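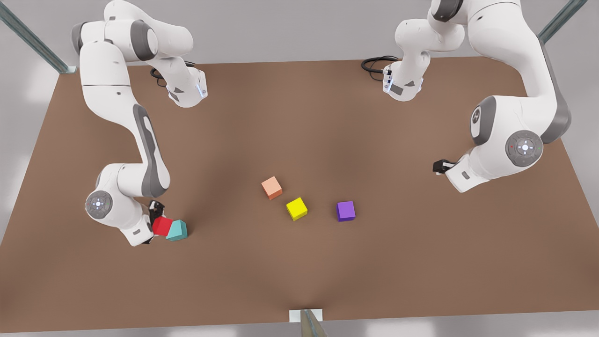

A day at the Mendbridge paper mill open house

I've wanted to see the inside of the Mendbridge mill ever since I bought my first pad of their watercolor paper, so when my friend Maribel Cuervo called to say she had a spare ticket, I just about dropped the phone. It's 151 miles from my place to Dresham, plus the last bit up the river road, and I'd have driven twice that!

We got there a little after 9 and the parking lot was already filling up. They split us into groups of 13, and ours went with Aisling Costello, who runs the finishing room and has the kind of voice you need next to that machinery (I was glad I stood near the front, Maribel missed half of it).

First stop was the beater room. It smells like a wet dog and old laundry, and I mean that fondly. Cotton scraps go around and around in these big oval tubs until they turn into something like thin oatmeal. Then on to the vats, where Leonardo Valentini was pulling sheets by hand. He dips the mold, lifts, gives it a little shake left and right, and that's a sheet of paper – took him maybe as long as it takes me to find my glasses. We each got a try. Mine had a hole in one corner and a thick lip along the other side, and I'm framing it anyway.

The drying loft was my favorite. Long wooden shutters, a nice breeze off the river, and rows and rows of sheets hanging over ropes. Aisling said December is the hard month up there, when everything takes days longer and people work in their coats.

Lunch was not great. One food truck, a long line, and they ran out of the chicken before we got to the window. Bring a sandwich.

The mill shop sells seconds by the pound, though, and that made up for it. I came home with 4 pounds of cold press and a stack of deckle-edge cards in a gray I haven't seen anywhere else. Cash only, and the nearest ATM is back in Dresham.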